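Notes for Week 6: picking a gripper, and the kitchen tasks
Instructor: Normand Ouellet
Posted December 12, 2025

OK, so last time I ran out of room on the board right when we got to fingertips, which is the part I care about most. I'm starting there and then going back to the arm stuff. If you missed the session, read section 2 of the old handout first or the force numbers won't make much sense.

1. What we're comparing

We have three sets of fingertips that go on the same parallel gripper. The arm doesn't change, the controller doesn't change, and the task list doesn't change. Please keep it that way! In July a group swapped the tips and the speed limit in the same afternoon, got a great result, and then couldn't tell me which change did it. Neither could I.

The three sets are:

Fakico flat pads. Plain, stiff, cheap. They're what I reach for when I don't know what the object is going to be.

Lirnance soft tips. They bend around a round thing nicely, but they also bend when you don't want them to. Turning a knob with these is like turning it while wearing oven mitts.

Fehr grooved tips. There's a shallow V down the middle of each finger, meant for handles and rods. Great if the handle lines up with the V, and pretty bad if you come in at an angle.

I have opinions about which one wins and I'm going to try to keep them out of these notes until section 4.

2. Why a stove

A stove gives you a lot of different contact problems in one small area. You've got knobs, which want a twist with almost no side push. You've got an oven door, which moves on an arc, so the gripper has to follow a curve that you only sort of know. And you've got cookware, where the handle is in one place and the weight is somewhere else entirely (this is the one that eats people's weekends).

It also makes you think about where the arm is bolted down. A base on one side of the stove gives you a comfy wrist angle for some knobs and a terrible one for others. Move the base and you trade one set of problems for another.

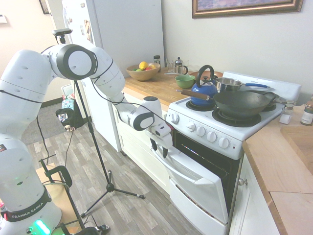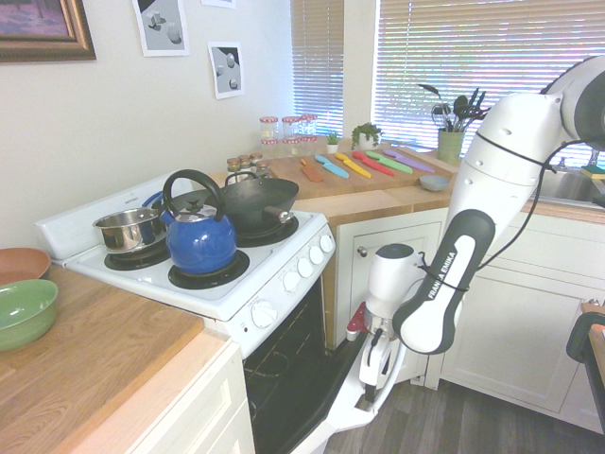 Back to the door for a minute. Most of you will want to write the door pull as a straight line backward, and it'll work for the first little bit and then the force climbs and the controller stops the arm. That stop is a good thing. Don't raise the limit to get past it. Go find the hinge line, work out the radius from there to where the fingers hold on, and give the arm a curved path. Let it be soft across the path and stiff along it. If you only remember one thing from this section, I'd like it to be that.

For knobs, the center of the wrist's last joint should sit right over the center of the knob. If you're off by a little, the fingers drag sideways during the twist and you'll see it in the side force plot long before you see it by eye. Check the plot!

3. Running the trials

The trial script is on the Neltier controller box in the shared folder. It does the homing, starts the log, and asks you to type pass or fail at the end of every try. Type it right away. People tell me they'll fill it in later and then I get a log full of blanks.

Each group does 100 tries per tip set. Same start pose every time, same closing force, same speed. When you change tips, redo the finger zero before anything else -- the soft ones are thicker, and the gripper will think it's holding something when it's holding air.

What counts as a pass: for the knob, it reaches the target angle and the fingers let go without nudging it. For the door, it goes all the way down and the arm backs off clean. For a lift, the object comes up, stays up through the pause, and goes back where it started. A slip that recovers is still a pass, but write "slip" in the comment column. I do read those.

Keep a hand near the stop button the whole time. Yes, even on try 99.

4. My own numbers so far

I've been adding to one big log since summer, and it's at 2,211 tries over all three tip sets. Of those, 1,005 were with the flat pads, mostly from when that was the only set we owned, so don't compare raw pass counts between sets. Use rates. There were 184 fails marked "slip" and a lot of them were lifts where I grabbed the handle too far from the heavy end.

My opinion, and you can fight me on it in class: flat pads for knobs, grooved for the door handle, and I still don't love anything for the lifts. The soft tips do better there than I expected, but they droop, and then the pot tilts.

5. For next time

Bring your side force plots for one knob and one door pull, good or ugly. Write two or three lines on where you'd put the base if you could only bolt it down once. And whoever has the small hex key for the Fehr tips, please put it back in the drawer with the spare screws.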